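Frequently Asked Questions: Hedton Furniture Reuse Service

Who may use the service?
Any resident of Hedton may donate or collect household furniture. Proof of address is required at the first visit only.

Which items are accepted?
Tables, chairs, shelving, bed frames and chests of drawers are accepted in usable condition. Mattresses, pianos and glass-topped items are not.

Is there a charge for collection?
Collection from the ground floor is free. A charge of 30 crowns applies for each further floor without a lift.

How heavy may an item be?
Single items must not exceed 80 kg. Heavier pieces must be taken apart before the crew arrives.

When is the depot open?
The Orow Street depot opens at 9 am and closes at 5 pm. On Thursday it remains open until 7 pm. The depot closes for stocktaking during the first week of April.

Can an item be reserved?
Items may be held for two working days. Please quote the number on the item's label. Reservations are handled by Janka Trnka at the front desk.

Will an item be refused because of marks in the wood?
Knots, small dark spots and variations in grain are natural features and do not affect acceptance. Deep cracks, active woodworm and loose veneer do.

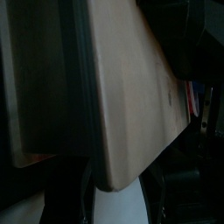
Pale wooden board with a small dark mark in the surface.

How may a complaint be made?
Complaints should be sent in writing to Viera Šindelář, Service Manager, at the depot. A reply will be issued within ten working days.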